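Home | About the Trust | Reports | Grants | Contact

We use cookies to improve this site. By continuing you accept our cookie policy.

Stunton Textile Archive Rehousing: Interim Report to the Schwaiger Fund

Prepared by Ornella Ruggiero, project manager

1. Status

The grant covers the cataloging and rehousing of the Flestamier collection, 2,617 items in total. Cataloging is complete for the flat textiles and in progress for the costume series. At the end of the reporting period 371 items had been moved into new boxes and given shelf numbers in the Susach store.

2. Storage

The first delivery of 200 archival boxes was accepted in December. Lid depth on 47 of them did not meet the order, and the supplier has agreed to replace these at its own cost. Rolled items remain in their old racking until the replacement brackets are fitted. Relative humidity in the store stayed within the agreed band apart from one Wednesday, when the dehumidifier tripped overnight. The unit has been rewired to a separate circuit.

3. Catalog records

Records follow the field list approved in the original application. Digby McPhee has added a field for previous repairs. Older accession numbers are kept as a secondary reference.

4. Budget

Spending is within the approved total. Freight came in over estimate and was met from the contingency line. No transfer between headings is requested.
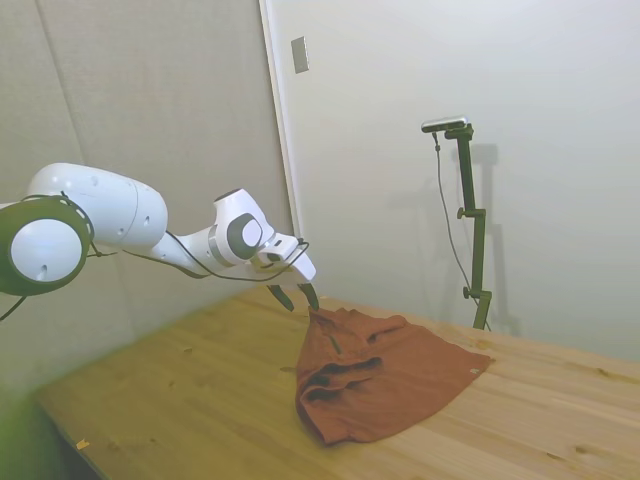
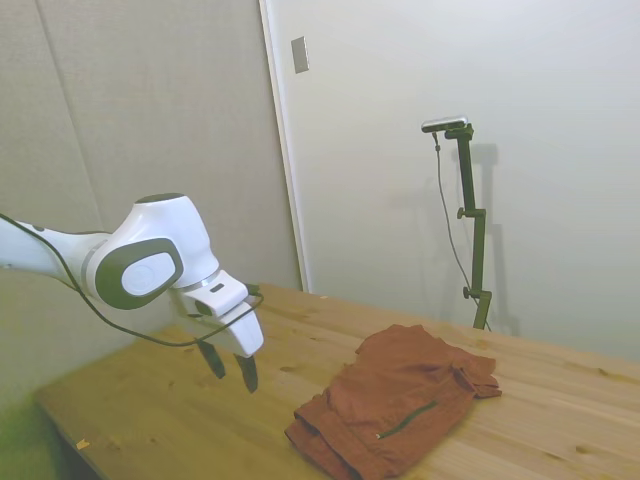
Collections Care Department

5. Next period

Work will continue on the costume series, starting with the unlined garments. The revised box schedule will be sent with the next claim.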